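Wanted: drivers willing to talk to a navigation app and tell us where it got confused

Tideck makes Prata, a navigation app for people who have to get somewhere and would like to keep both hands on the wheel while they do. For the past year Prata has taken spoken commands of the simple kind: "mute," "go home," "find gas." The next version takes whole sentences, which is a much bigger promise, and before we make it to the general public we would like a few months of ordinary people saying ordinary things to it in ordinary traffic.

We are looking for 90 drivers in and near Fallstead. The trial runs for eight weeks, starting in January, when the roads are at their worst and everybody's patience is too.

What you would be doing

Driving wherever you were going anyway. We don't assign routes and we don't want you making special trips to the far side of the county to see if the app can find its way back. Install the test build of Prata, set it up as your default navigation, and use your voice for anything you would normally poke at with a finger. Ask for a detour. Ask how long the bridge backup is. Ask for the turn again because the kids were yelling the first time.

The test build listens for a wake phrase, which is currently "Hey Prata." We know that it also answers to "pay later," "hey, potato," and one particular radio jingle for a mattress store. If you discover others, there is a button for reporting them, and a certain amount of glory.

At the end of each week you fill out a short form. It takes roughly four minutes unless you are angry, in which case there is a text box with no character limit. You will also be asked to join two group calls, one near the start and one at the end, both in the early evening. Cameras are optional. Dinner during the call is fine, and judging by our earlier trials, inevitable.

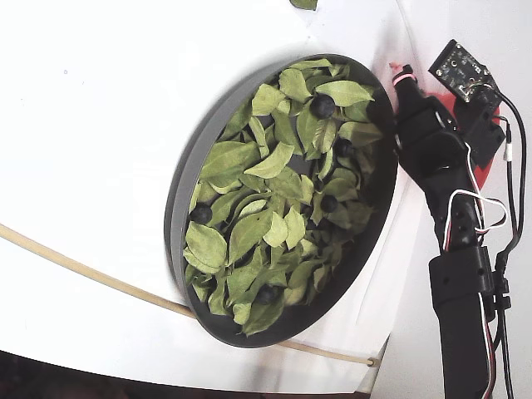

Who we want

You should be a licensed driver, 21 or older, with your own insurance and an Android phone that is still getting updates. The iPhone version exists in the sense that a house exists once somebody has bought the lot, so iPhone owners will have to wait for the next round.

You should drive at least four times a week. Commuters are welcome, and so are people who do school runs, home health visits, church van duty, or a paper route. Delivery and rideshare drivers can apply, but please check that your company allows a second navigation app to be running. A few of them don't, and we would hate to be the cause of a stern email.

We would especially like to hear from:

People with accents. Any accent. Our first round of testers was mostly our own employees and their spouses, and the app now understands that group beautifully.

People who live on county roads. Prata has strong opinions on downtown parking and only a vague sense of what goes on past the Tilow exit. It has been known to call a gravel drive an avenue.

People who have tried voice commands in a car before, hated them, and quit. Tell us on the application what made you quit. Swearing is acceptable if it's spelled correctly.

People over 65. You are the group most likely to tell us something is too quiet, too fast, or foolish.

What you get

A $90 gift card at the end of the trial, plus a free year of Prata's paid tier. The gift card is paid in two halves, the first after week four, on the theory that enthusiasm needs refueling. A phone mount is included if you need one, and you keep it. We can't pay for gas, tolls, or tickets, including any ticket you feel was morally the app's fault.

What we collect

With your permission, the test build records what you say after the wake phrase and up to eight seconds beyond it, along with your location at the time. It also logs the route you were given and the route you took, so we will know when you ignored us. Recordings are heard by the people on our speech team and deleted when the trial is over. You can listen to your own clips in the app and erase any of them without giving a reason. If you sing along with the radio, consider using that feature.

Passengers should be told the app is listening. A small sticker for the dashboard comes in the welcome packet.

Safety

Please don't test anything while merging. If the app misunderstands you twice, let it go and drive the car. Reports can be filed after you park, and the app won't let you open the form while the vehicle is moving. Earlier testers complained that this was annoying. It is staying.

How to apply

Fill out the form on the Trials page of the Tideck site. It asks for your phone model, your usual drives, and a sample sentence you would say to a navigation app if you believed it would understand you. There is no right answer to that one, though we do read them aloud at lunch.

Applications close at noon on the last business day of the month, or sooner if we fill up. Everyone who applies gets a reply from a human being, even if the reply is no. Those selected will be sent a consent form, an install link, and directions to our Fallstead office for picking up the mount. The directions were generated by Prata, so please allow extra time.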